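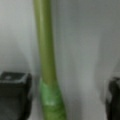

Green stem, close view.

Arranging Artificial Tulips in a Small Cup
Erville Community Arts Program, Home Display Series
Prepared by Seija Laaksonen. Revised December 15, 2020.

This guide covers single-stem tulips of the kind supplied in the Toltitz starter pack. A clear, flat table is required, together with one upright cup and a soft dry cloth. Participants should allow 30 minutes.

Step 1. Lay the tulip flat on the table and wipe the stem from the leaves toward the tip. Do not pull on the bloom.

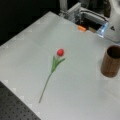
Step 2. Straighten the stem. Stems that have been stored in a box often keep a bend, and this should be eased out slowly between the fingers. A sharp bend may leave a permanent mark.

Step 3. Hold the stem just under the leaves and lift. The lower end may rest on the table while the grip is adjusted.
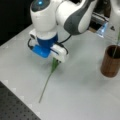
Step 4. Bring the tip over the mouth of the cup and lower it until it touches the bottom. Turn the stem so that the leaves clear the rim — they should not be folded inside. If the cup tips, add dry sand to a depth of 5 centimeters.

Step 5. Set the finished cup away from direct sun. Red blooms fade first.

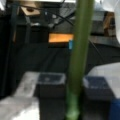
May the stem be shortened?
Trim it only after testing the height in the cup, and use wire cutters in place of scissors.

Replacement stems may be requested from Meinir Gough at the Erville office.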